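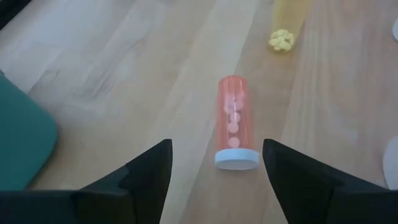

*Pill bottle on its side, cap on.*

**Lalludach Forums > Home and Workshop > Small storage > Reusing pill bottles: does anyone really stick with it?**

**pendo_k** (thread starter)

I keep seeing the same advice on every tidy-your-shed site going. Save your orange pill bottles, soak the labels off, fill them with screws, beads, seeds, fuses, whatever you like, and your small parts problem is over. I've had my doubts for years, so before I throw away a carrier bag full of them I'd like to hear from people who have lived with the idea for longer than an afternoon.

My objections:

- They're round. Lay one down on a hard table and you have to hope the cap stops it wandering.
- The plastic is see-through, but it's orange, and brass screws look like steel screws look like everything else.
- The mouth is too narrow for my fingers, so every time I want one washer I tip out the lot.

Convince me or don't. I'm not precious about it.

Pendo Kashindye

---

**gasket_and_son**

Been using them since my dad's heart trouble, so we had plenty coming in. I disagree on the rolling. The cap is wider than the tube on all of mine and that sits it at a bit of an angle, so it swings round in a circle instead of running off the edge. Annoying, but I've never had one hit the floor.

Colour is a fair point. I don't look through the side, I write on the lid.

---

**pendo_k**

Swinging round in a circle and knocking into the other things I've laid out is not what I'd call a recommendation.

---

**Tilly Marrow**

Can we start with whether people should be doing it at all? I've got grandchildren. Last thing I want is them learning that the orange bottle in Nan's craft drawer has beads in it that are fine to play with. Then they go to the bathroom cabinet and there's an orange bottle in there too.

I won't have them in the house unless there's medicine in them, and then they're up high.

---

**gasket_and_son**

They've got child-proof caps, Tilly.

---

**Tilly Marrow**

*Some* have. And my eldest grandson had the cap off one before I could, what with my thumbs. Child-resistant, the chemist called it, and she was quite firm that it wasn't the same as proof.

---

**E. Prosser**

Tilly's right and I'd have said the same. I'd add that a cap which is a fight to open is a daft choice for something you go into a dozen times in a morning. You end up leaving it off, and then you've got an open pot of tacks.

I did a big sort-out last August, the whole back room, and tried every kind of pot I had. The pill bottles went to the bottom of the list, under jam jars and a long way under the Prantl boxes with the hinged lids. Jam jars break, I know, but at least you can get a hand in.

Emlyn Prosser

---

**fuse_wire_frank**

Jam jars! In a workshop! I've picked glass out of a box of M4 nuts and I'd rather not do it again, thanks. Plastic bottle every time. I've got 42 of the things on a rack above the bench, all the same size, lids painted by type, and I can find any fuse in the house in the dark (well, near enough).

The trick nobody in this thread has mentioned is to stand them up and stop laying them on their sides. They're made to stand.

---

**E. Prosser**

Frank, how long did it take to collect 42 all the same size? Mine come in every height the pharmacy can think of. That's the bit the websites skip. They show a lovely matching row and never say where it came from.

---

**fuse_wire_frank**

I bought them. New, empty, in a bag.

---

**pendo_k**

So it isn't reuse, it's shopping.

---

**fuse_wire_frank**

Fair cop. They still work though.

---

**beadwitch**

Frank's not wrong about standing them up, mind. The rolling thing is only a problem while you're working from them, and even then you can stick a bit of tack putty underneath. I use mine for needles and the narrow neck is exactly what I want, because when I do knock one over only a few come out and not the whole supply.

For anything flat I don't bother. Flat things go to the bottom and lie there, and you shake and shake and they turn every way except the way that gets them out.

---

**gasket_and_son**

Tweezers.

---

**beadwitch**

If I need a tool to get into the tub, it's the wrong tub.

---

**pendo_k**
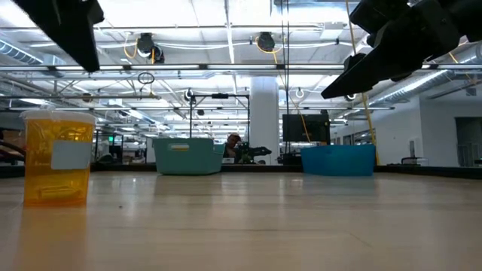

*Post last edited by pendo_k, January 20, 2018*

Right, standing up, as instructed by Frank. White lid on, label to the front, near the top. I'll give you that it looks better behaved on its base, and the orange glow it throws on the table is quite pretty. Pretty wasn't the question, though.

Look low down through the side. There's something flat lying near the bottom, and that's as much as I can tell you from looking at it. It's exactly what I was moaning about in the first post. If the tub were clear I'd have a fighting chance. Tinted like that, I'm down to guessing or opening it.

Compare the bins further back on the same table, the blue one and the teal-green one. A wide open bin with a little label on the rim (the greenish one has one) tells you where to put things and lets you get your whole arm in. I know it's no good for fuses. But I've begun to think most of what people put in pill bottles would be happier loose in a shallow bin with some dividers.

---

**fuse_wire_frank**

You've stood up one container and declared the whole system a failure. Where's the rack?

---

**pendo_k**

The rack is another thing to buy, Frank.

---

**fuse_wire_frank**

Mine's a bit of skirting board with holes in. Cost me an hour.

---

**Tilly Marrow**

I'd still like to know what's printed on that label before I let anybody near it. I can't read it from here. Any label left on looks like medicine to a child, and if you're reusing them it ought to come off, every scrap, and not just for the children's sake. Your name and address are on a chemist's label. People put these things out at car boot sales full of buttons with their whole prescription on the front.

---

**E. Prosser**

Agreed on labels. They don't come off, either, whatever the websites tell you. I tried hot water, then oil, then a hairdryer. The paper came away and the gum stayed, and then the gum collected fluff. In the end I stuck a fresh label over the top, a Nomivon one, and it started lifting at the corners before the month was out. A curved surface wants to shed a label. You need one that goes all the way round and overlaps itself.

---

**beadwitch**

Eucalyptus oil, leave it a full day, then washing-up liquid. I've never had it fail.

---

**E. Prosser**

I'll try it, but I've been promised that about lemon juice as well.

---

**mrs_henshaw_returns**

I've read the whole thread and I think you're all arguing about different jobs. Beadwitch wants a narrow neck. Frank wants a lot of small sorts in a row. Pendo wants to see in and reach in. Of course you don't agree.

What I can't get on with is the idea that having the container means having the system. I went to a talk at the hall where the speaker had sorted out a whole garage, and her great boast was that it had 219 labelled pots in it. I asked when she'd last opened most of them. She changed the subject. My own guess is that half of what was in there was stuff that should have gone in the bin.

---

**gasket_and_son**

Steady on, some of us have a reason for keeping odd washers.

---

**mrs_henshaw_returns**

You've never once used the odd washers.

---

**gasket_and_son**

I used one in the downstairs tap!

---

**pendo_k**

Mrs H has put her finger on what was bothering me. I've got a carrier bag of empty bottles that I've been keeping *in order to be tidy*, and the carrier bag has been in my way for around 4 years.

Has anyone tried the square-sided ones? I saw some on the Nosteck stall, clear, screw lid, wide mouth. They were dearer than I'd like for an empty box but they wouldn't roll and they'd pack into a drawer without all those gaps you get between round things.

---

**E. Prosser**

I've got some of those. Lids are good. The corners are a nuisance, because fine stuff like glitter or seed gets in them and stays there. Fine for screws. They'd be my second choice after the hinged boxes.

---

**beadwitch**

Round ones tip out cleaner, definitely. One point to the pill bottle.

---

**Tilly Marrow**

One point, and it goes back up on the high shelf.

---

**fuse_wire_frank**

Pendo, if you're chucking the carrier bag I'll pay the postage. I've got room on the second row.

---

**pendo_k**

You said yours were all the same size! These certainly aren't.

---

**fuse_wire_frank**

I'll drill different holes.

---

**pendo_k**

Done. Send me a message with your address. I'm keeping one back for needles, on beadwitch's say-so, with the chemist's label off it, Tilly, and if it's on the floor by next week I'll be back here to complain.

---

*Thread views: 1322. Replies are still open.*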